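Stillcombe Kitchen Tasks: data card

What the set contains

Stillcombe is a set of 2154 two-arm demonstrations recorded at kitchen counters with a sink and a pull-out dishwasher drawer. It was put together to test one training method, which we call late regrasp labelling. Of the total, 967 demonstrations carry regrasp labels and the rest have only a task name and a pass or fail mark.

Each demonstration has colour video from a head camera, joint positions for both arms and the opening of each gripper. Tasks cover loading plates and cups, unloading them, and opening and closing the drawer. Crockery was put in by hand before each unloading run, sometimes flat or on its side, so that the arms could not rely on a tidy starting layout.

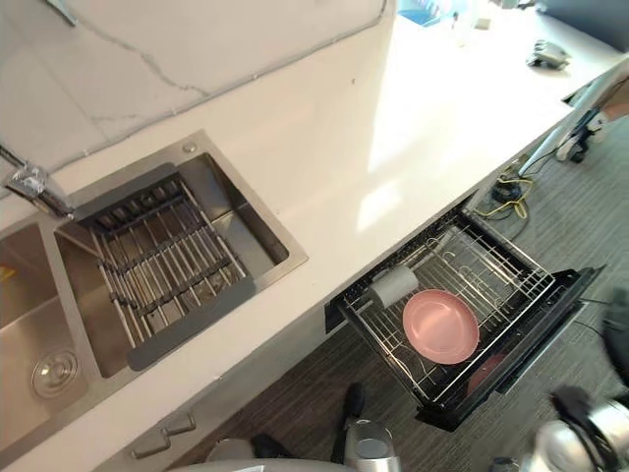
Labels were added after recording by Jhonatan Inga and a second annotator at Filtudholm. A regrasp is marked when a gripper lets go of an item and takes hold of it again within 5 seconds. Where the two annotators disagreed, the label was dropped.

Result

We trained the same policy twice, once with the labels and once without, and ran both on the unloading tasks. The labelled version finished 18 per cent more runs. The gain came almost entirely from plates. Cups showed no clear change, and drawer closing was slightly worse – we have not found out why.

Known problems

Head video and joint data can drift apart in long recordings. Use the script in tools/align before training. The Giraldo split repeats some layouts from the training set and should not be used for testing.

Files

train/ – labelled and unlabelled demonstrations
giraldo/ – early recordings, kept for comparison
drondska/ – held-out test layouts
tools/ – alignment and viewing scripts

Version 2 was released in July. Please report broken files through the issue tracker, giving the folder and the demonstration number.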